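Notice to Listeners of the Varnus Service

The Varnus Service wishes to inform its listeners that regular broadcasting on 1219 will end on Monday at the close of the evening program. This notice is issued under the terms of the Service's license, which require that it be read aloud 3 times and then placed on the public page.

The Service was established to supply music, weather and shipping times to the towns of Nestell and Mudgway. It did so from a single studio above the ferry office. At its height it received 2799 letters in one year, most of them requests for songs. Each request was entered in the register, and each was answered on the air, although in some cases the answer came long after the letter.

It is the register that has delayed the closing. The license states that no station may leave the air with a request outstanding. When the books were examined in June, 157 requests were found without a mark beside them. The Service has spent the months since then playing them in the order received, between ten at night and two in the morning. Listeners who have wondered at the number of waltzes will now have their explanation.

One request remains. It was sent from Mudgway by a child who gave an address but signed with a drawing of a boat. The child asked for "the song that comes before the news." The Service has never had such a song. Before the news there is a pause, and in the pause there is the sound of the studio clock and, on windy nights, the rope knocking against the flagpole outside.
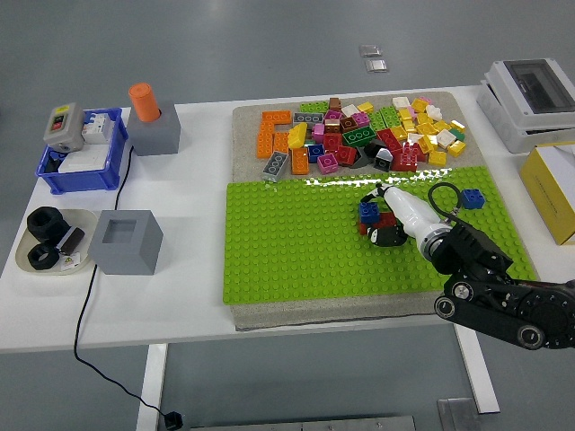 The Service wrote to the address in Mudgway and received a reply from the present tenant, who had no knowledge of the child. Inquiries were then made at the music publisher Flostuvero, whose catalog is complete for the years in question, and the publisher could find nothing suitable. The engineer proposed that a song be chosen at random. The announcer objected that the library had by then been packed and unpacked so often that finding any one record in it was like looking for a small brown brick at the very back of a heap of orange, yellow and pink ones, and that a song found in such a way would in any case be the wrong song. The objection was entered in the minutes.

It was decided that the request should be met as written. At one minute to midnight on the final evening, the announcer will give the time and the weather for Nestell and Mudgway. The microphone will then be left open. No record will be played. The window will be raised, and listeners will hear whatever there is to be heard – the clock, the harbor, the rope if there is wind.

After this the announcer will read the news. There is not expected to be much of it.

Listeners may continue to find a low tone on the frequency for a short time after the close. This is a normal effect of the equipment as it is shut down and does not need to be reported. Any person who believes that he or she is the child from Mudgway is asked to write to the Service by the usual post. The mailbox at the ferry office will be kept open, and the register has one blank line.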